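Mahrous Opens Plilatetti Center for Senior Dog Care and Rehoming

January launch brings boarding, physical therapy and adoption services for older dogs under one roof

ONDPORT – Mahrous, the regional animal welfare organization, announced today the opening of the Plilatetti Center, a residential and day facility devoted entirely to dogs in the later years of life. The center will begin accepting its first residents in January and will serve Ondport and the surrounding counties.

The Plilatetti Center has space for 16 resident dogs at a time, with separate rooms for day visits, bathing, veterinary checks and physical therapy. It occupies the former Mutent feed warehouse, which Mahrous acquired and has renovated over the past two years. Floors throughout the building have been covered with non-slip rubber, all doorways are step-free, and sleeping areas are heated from below.

"Older dogs come into our shelter for reasons that have little to do with the dog," said Zohreh Moradi, executive director of Mahrous. "An owner goes into the hospital, or moves to an apartment that does not accept pets. These are house-trained, sociable animals, and they wait far longer for a home than a puppy does. The center gives them a quiet place to wait and gives adopters the information they need to feel confident."

Mahrous shelters took in 1665 dogs during the last reporting year. Around 700 of them were judged by intake staff to be senior animals, a category that varies with the size of the dog. Giant and large breeds are generally treated as seniors from six or seven years of age, while small breeds may not be placed in the category until ten or later.

Services for Resident Dogs

Each dog admitted to the Plilatetti Center will receive a full physical examination, a dental check and blood work within three days of arrival. Staff will then prepare a written care plan covering diet, exercise, medication and sleeping arrangements. The plan stays with the dog and is handed to the adopter at placement, together with copies of all test results.

Residents will be walked in small groups on a level path behind the building. Dogs with joint stiffness or muscle loss will be offered short sessions on an underwater treadmill under the supervision of a certified rehabilitation therapist. Dogs with poor sight or hearing will be housed in end rooms, away from the busiest corridor, and their furniture and bowls will be kept in the same positions from day to day.

Meals will be served twice daily, with a third small meal for dogs that need to regain weight. Raised bowls will be available for tall dogs and for those with neck pain.

Day Care and Owner Support

Residents of Ondport who already share their homes with an older dog may register for day care at the center. Drop-off begins at 7:30 a.m. and dogs must be collected by 6 p.m. Registration requires proof of current vaccinations and a short temperament visit. Owners of dogs taking daily medication are asked to supply it in the original packaging with the dosing label attached.

The center will also offer a monthly evening class for owners. Topics planned for the first season include weight control, safe exercise for large breeds, changes in sleep and behavior, nail and coat care at home, and questions to ask a veterinarian about pain relief. Classes are free of charge, although places must be reserved in advance. Owners are asked to attend without their dogs.

A telephone advice line will operate on weekday afternoons. It is intended for general questions about the care of older dogs and is not a substitute for veterinary treatment. Callers with urgent concerns will be directed to the nearest emergency clinic.

Adoption Program

Dogs at the Plilatetti Center will be available for adoption as soon as their care plans are complete. Adoption fees for senior dogs will be set at half the standard Mahrous rate and will be waived for adopters over the age of 65. Applicants will be invited to meet the dog at least twice, and any dog already living in the household should attend one of those meetings.

Mahrous will also introduce a long-term foster arrangement for dogs with chronic conditions. Under this arrangement the dog lives permanently with the foster household, and Mahrous remains responsible for approved veterinary costs. Foster households will receive a home visit before placement and a follow-up call after two weeks.

"We have heard from many families who would gladly take in an older dog but worry about the bills," said Moradi. "The foster arrangement is meant for them. We have set aside funding for the first group of placements and will review the program at the end of its first year."
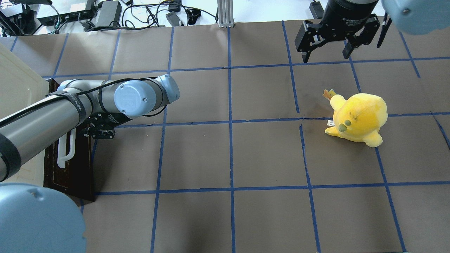

Work surface marked out with blue tape, with a robot arm at left.

Funding and Community Support

Renovation of the building was paid for through a capital campaign that drew gifts from more than 900 households, along with a bequest reserved for the care of older animals. Operating costs will be met from day care fees, adoption fees and the Mahrous general fund.

The center continues to welcome donations of washable blankets, orthopedic dog beds in good condition, and unopened canned food suitable for senior dogs. Items may be left at the front desk during opening hours. The center is unable to accept opened food, expired medication or pillows filled with feathers.

Visiting the Center

Visitors interested in adoption may view the resident dogs by appointment between 11 a.m. and 4 p.m. Children are welcome when accompanied by an adult. Parking is available on the east side of the building, with two accessible spaces beside the main entrance.

About Mahrous

Mahrous is a nonprofit animal welfare organization based in Ondport. It operates shelters, a spay and neuter clinic and a humane education program for schools.

Media Contact

Communications Office, Mahrous, Ondport
Interviews with Zohreh Moradi are available on request.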